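I first met Intan Sopacua because I was complaining about my hair. I'd been whining in a group chat about my ends snapping off, and a friend said to go talk to the woman who runs Havance, the tiny shampoo bar label that's been all over my feed. So I wrote to her, and she said sure, come by the kitchen, bring your hair.

Her kitchen is where it all started, and it still smells like rosemary. Intan was a hotel receptionist for years and had no plans to make anything. "My scalp was a mess," she told me over tea. "I'd wash, it would itch, I'd wash again. I spent so much money on bottles!"

The first bars were awful, she says. Batch one turned to mush in the shower. Batch two left a waxy film that took her a week to get out (she wore a hat to work and got told off for it). She kept notes on every single one, and the recipe she sells now is number 43.

"People think I gave up because I say 43," she laughed. "I mean I stopped because I liked it. I could brush my hair and not cry."
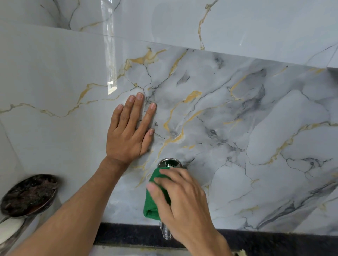 *Wiping down the marble-look tile with a green microfiber cloth.*

I asked about the switch from liquid, which is what scares me. I have hard water and long hair, and every bar I've tried has left me feeling like a candle. Intan got very excited at this point — she has opinions on hard water.

"You're probably using a soap bar. Look at the label. If it's real soap, it fights with your water and you get that film. Mine isn't soap, it's a solid shampoo. And you rub it in your hands first, please, don't scrub it on your head like you're cleaning a pan."

Guilty. I'd been doing precisely that.

Last November she sold 3,000 bars, her biggest month so far, and her cousin Ilham Liem came over to help wrap them. He's bald. "He's my best packer," she said. "He never steals the stock."

She's working on a conditioner bar next, with no scent at all, and she's nervous about it. "Conditioner is harder. Too soft and it melts, too hard and you're just petting your hair with a rock."

I went home with a rosemary bar and strict orders to give it two weeks before I judged. I'm on day four. My roots feel great, my ends are still crunchy, and I've already dropped the thing on my foot once.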